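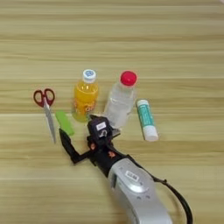 Handout 4: Looking after the gripper cell
Course: Practical Automation, first year
Room: Lovcombe workshop, Wednesday group
Prepared by Liam Carroll

1. Purpose of this handout

In the last lecture we spoke about how the arm is bolted down and how the power is connected. Now we continue with the part of the machine which gives us most of the work during the term, and this is the gripper with its joints and its cable. Please read sections 2 to 4 before you come to the workshop. Section 5 you can read afterwards.

In these notes, "finger" means the long moving part of the gripper and "wrist" means the part between the gripper and the forearm. The manual from Kevport uses other words in some places, so be careful when you compare.

2. Before you touch anything

Move the arm to the rest position with the teaching panel. Then switch off the motor power at the wall box and wait 40 seconds. The lamp on the box must be dark. Only one person works on the arm at one time, and this person keeps the key of the wall box in the pocket.

Take the test objects from the table and put them in the tray. Small screws like to hide under a bottle, and we have lost two in this way already.

3. Weekly check of the joints

a) Hold the wrist with one hand and move the finger gently with the other hand. It should move freely from one end to the other. If you feel a hard point, write down at which position you feel it.

b) Look at the screws and caps at the joints. Each screw has a thin line of marking paint. If the line is broken, the screw has turned. Do not tighten it at once -- first show it to the teacher, then use the small torque key from the Flondov set.

c) Clean the inner side of the finger with a dry cloth. Alcohol is not allowed on the rubber pads, it makes them hard after some weeks.

d) Follow the cable with your fingers over its full length. It must have a free loop beside the forearm, so that the wrist can turn without pulling. If the loop is too tight, open the clamp, give more cable and close the clamp again.

e) Read the labels on the gripper and on the forearm and compare them with the cell book. It sounds unnecessary, but last year two groups exchanged their grippers and the settings were wrong for a whole month.

4. Setting the zero position

The finger loses its zero position when the gripper is taken off. To set it again:

Switch on the motor power and let the controller start.
Choose the menu "Tool", then "Zero".
Close the gripper on the steel gauge, slowly.
The panel shows the position value. It must be 252. A difference of one or two is accepted.
Save the value and open the gripper fully.
Repeat the closing 20 times and write down the last value.

When the last value is not the same as the first, the fault is nearly always a loose screw at the finger joint. Go back to 3 b).

5. Trial with mixed objects

After each service we make a short trial on the wooden table. The gripper has to work with objects of different shape: a standing bottle, a glue stick lying on its side, a closed pair of scissors. The gap between two bottles is a good place to see if the zero position is correct, as a wrong value makes the finger push one bottle away. Begin with slow speed.

Soft bottles need less force than the standard setting. In the Sheikh program the force is on page two -- change it there and not in the main menu, otherwise it is lost at the next start.

6. Service interval

Grease the wrist joint after 600 working hours. The hours are shown on the start page of the panel. Use only the grease from the yellow tin, a very small amount, and wipe off what comes out at the side.

To prepare for next week: bring your cell book with the values from section 4, and read the chapter about limit switches.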